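Visit to the Lastell Gift and Homeware Fair, Vinmont

Members of the Brasalgate Independent Retailers' Association attended the Lastell Gift and Homeware Fair at Vinmont on 5th August. The purpose of the visit was to review the ranges on offer for the winter season and to meet suppliers willing to accept small opening orders from online gift shops.

The fair occupied two halls. Stationery, candles and printed textiles were placed in the first, with glassware, toys and food gifts in the second. Registration was handled promptly, although the printed plan did not show the late changes to the second hall and members lost some time in finding the glassware stands.

The longest meeting of the day was with Šťastný, a family firm producing hand-cut glass ornaments and small vases. The firm keeps 2,000 pieces in stock throughout the year and will supply shops directly, without an agent. Its minimum first order is 35 pieces, which may be mixed across the catalogue. Members considered the gift boxes to be of a good standard but asked whether a plainer outer carton could be offered for postal orders. The firm agreed to send samples.

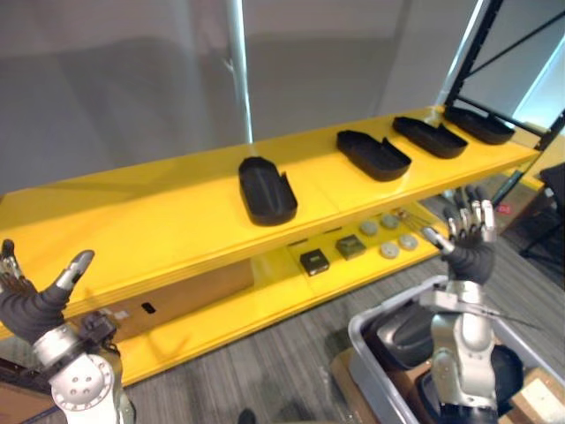
Black trays on yellow shelving.

Discussions with the candle makers were less productive. Several had raised their prices since the spring and were unwilling to hold them beyond October. One offered a discount on unscented lines only, and members with existing stock of these saw little reason to accept.

A short talk on gift guides was held in the afternoon. The speaker advised shops to publish their guides earlier in the season and to arrange them by price as well as by recipient. Questions from the floor dealt mainly with returns - in particular, how long a shop should allow when a present has been bought well before it is given. No common view was reached.

Catering was limited and the queues were long. Parking was free of charge, and the shuttle bus from Vinmont station ran to time.

Order forms and price lists collected at the fair are held at the Association's office and may be consulted on request. Members wishing to join a shared order from Šťastný should write to the office before the end of October, stating the catalogue numbers and quantities required.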